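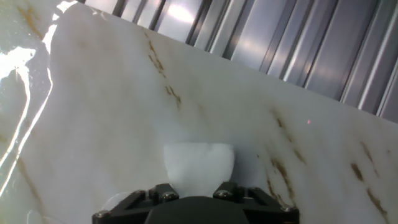

Figure 5. Gripper at the marble-patterned surface, with a soft white item at the fingers.

Section 5: Handing Over Counter Wiping to the Zodetti Arm

This section applies to sites where the Zodetti arm has been assigned to pick up light waste and wipe counters between service periods. Staff who formerly carried out this work should read it before their first shift with the arm.

5.1 Before the shift

1. Remove cups, cutlery and personal items from the counter.
2. Place wiping pads in the Gidudar tray, up to a maximum of 48.
3. Confirm that the counter profile shown on the panel matches the surface in use. Polished counters require the profile named Gloss.
4. Press Ready and step behind the floor line.

Note: Strong reflections on a polished surface may cause the arm to pause and display code 710. Dim the nearest light and press Resume.

5.2 During the shift

1. The attendant remains responsible for the area and may stop the arm at any time.
2. Spills of coloured liquid, broken glass and food waste are to be cleared by hand.
3. Record each stoppage in the Otitz log, including stoppages that were cleared without help.

Caution: Do not reach between the fingers while the status light is green.

5.3 Changes to duties

Counter wiping is removed from the attendant's task list. Inspection of finished counters, pad replacement and log entries are added. Rostered hours are not altered by this section. Attendants must complete the Akl induction before working alone with the arm.

The finger pads are to be replaced after 500 cycles. See Section 6.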